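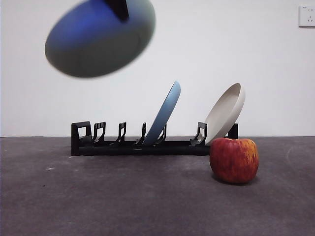 Plate rack on the gray test surface, two dishes seated, a third plate in the air above it.

Visit report: Rillon tableware and drying rack works, Vostport

The visit took place in September and lasted from nine in the morning until shortly after three. Our group was five people from the kitchen fittings side: Anouk Brouwer, Jasper Geerts, Ilse Michiels, Teun Smits and the author. Marijke Van Dijk, production engineer at Rillon, led the tour and answered most of the questions. Where an answer came from someone else on the floor, I have marked it as such.

Purpose

We currently specify a wire rack from De Smet in the drawer and countertop ranges. The wire rack is well made but has two known problems. The coating wears through at the welds, and the spacing suits dinner plates and very little else. Rillon makes a molded plastic rack with upright dividers and had offered to show the tooling, the test area and the packing line. We also wanted to compare rack spacing against the plates that Rillon glazes in the same building.

Site

The works is on the north side of the harbor road, in two halls joined by a covered passage. Hall A holds the glazing line and the kilns. Hall B holds molding, testing and packing. Parking is at the back and the visitor entrance is at the front, so allow ten minutes for the walk. Safety shoes are lent at reception in whole sizes only. Hearing protection is required in molding and optional elsewhere.

Hall A: plates

The plates arrive already formed and bisque-fired from Plavska. Rillon glazes, fires, sorts and packs. The reason given for this split is kiln capacity. The forming side needs floor area that the Vostport building does not have.

The standard kiln car carries 384 small plates or 236 dinner plates. The difference is larger than the diameters suggest, and Van Dijk put it down to the shelf supports, which are set for the small plate and waste space at the larger sizes. New supports have been ordered.

Glaze is applied by spray on a turning head, the foot ring is wiped on a wet belt, and the plate goes to the car by hand. We were shown the foot ring check. A steel gauge is laid across the underside and any rocking is felt with a fingertip. Smits asked whether this could be measured. The sorter on the line replied that it could, and that the result was the same and took longer.

The foot ring matters for our purpose. A tall ring catches on a rack divider when the plate is lowered at an angle. A low ring slides past it but gives the plate less to lean on. Rillon has lowered the ring on the current plate by a small amount and did not want the figure published.

Second-quality plates are sold at the gate. Most of the faults we saw on the seconds table were pinholes in the glaze and thin patches at the rim. Two colors had gone patchy in the same firing, and those plates were set aside for crushing.

Hall B: molding

The rack is molded in matte black. The matte surface comes from the texture of the tool, so no coating is involved and there is nothing to wear off in the way we see with the wire rack. It does show limescale more readily than a light color would. Michiels raised this and was told that a pale gray had been tried and dropped after it stained with tea.

The general layout is a low, flat base bar with uprights rising from it. The left end has a squared frame with an opening through the middle, taller and wider than the dividers. The dividers follow at fairly even intervals, and a short post closes the other end. Several of the dividers are hooked prongs with small rectangular openings near the top. Van Dijk said the openings save material and reduce sink marks where the section is thickest.

Each divider has a small foot at its base where it meets the bar. These feet form the row of shallow notches that hold the plate edge. In my opinion this is the best detail on the product. On a plain divider the plate edge wanders along the bar until it meets something. A notch gives it a fixed position, even a shallow one.

The notches are also the part that took the most tool work. The first version had a sharp inner corner which collected residue and could not be reached with a brush. The corner now has a radius. Geerts ran a folded cloth through a sample and it came out along the full length without snagging.

Cycle time was not disclosed. We timed it informally from the walkway and agreed not to circulate the result.

Hall B: test area

The test area is a bay at the end of the molding floor with a flat gray surface. Racks are checked for three things here: whether a plate can be placed without striking its neighbor, whether it stays upright once released, and whether the rack shifts as the load becomes uneven. Mixed loads are used as well as matched sets, on the reasonable assumption that few kitchens contain only one size of plate.

The bay had a blue plate and a cream-colored dish in the rack, the cream one propped against a hooked prong toward the right-hand end. An apple was on the surface as well. The mixed load is the more useful test. A shallow plate stands nearly upright between two dividers, whereas anything with depth takes up the neighboring slot and leans on whatever is behind it. Rillon accepts this and states capacity in plates only. We would prefer a second figure for bowls in the product sheet, and Brouwer has asked for one.

Our notes on placing and removing, from trying a sample rack ourselves:

Plates lowered straight down found the notch every time. Plates lowered at an angle sometimes rode up on the hook and had to be lifted and placed again. With the rack full, the end positions were the easiest to use and the middle ones required care with the knuckles. Loading one end only did not tip the rack, but it did let the bar slide on a wet surface. Rubber feet are available as an extra. They should be standard.

Drainage was not demonstrated. The rack is intended to stand on a draining board or a tray, and no tray is supplied. For our countertop range that means a separate part, which must be costed before any comparison with De Smet makes sense.

Load and wear figures

Rillon quotes 350 dishwasher cycles as the internal test for color and shape. We saw two racks from the end of such a test. One had a slight bow along the base bar, visible when laid against a straightedge, and the other was flat. Van Dijk attributed the bow to the position in the machine, with the rack lying over the heating element. The instruction leaflet will say top shelf only.

Divider strength is tested by pulling sideways at the tip with a spring balance. The slimmer upright flexes further than the hooked ones and returns. None broke while we were present, and the tests we saw were few.

Packing

Racks are packed 12 to a carton, nested in pairs with the uprights interleaved. The first pair needs a firm press, and we saw one divider scuffed by it. A paper sleeve goes between the pairs but not within them. Smits suggested a sheet of tissue inside each pair, and the packing lead agreed to try it on one pallet.

Plates are packed on edge with corrugated dividers. Plates and racks are not shipped as a set at present. A combined carton has been drawn up and the drawing was on the wall by the strapping machine, without a date for release.

Open points

Slot pitch against our two largest plates: samples to be sent to Vostport by Geerts.

Capacity figure for bowls: requested, see above.

Rubber feet as standard: price difference to come from Van Dijk.

Tray: Michiels to check whether the existing De Smet tray takes the base bar. The length looks right, the width is uncertain.

Limescale on matte black: two racks taken back for the hard-water bench. Results with the next report.

Practical notes for the second group

The canteen closes at half past one and does not take cards. Photographs are allowed in the test area and in packing, and not in molding. Ask to see the foot ring check early, as the sorters change shift at eleven. The passage between the halls is unheated, and the borrowed shoes go back to reception before the gate shop.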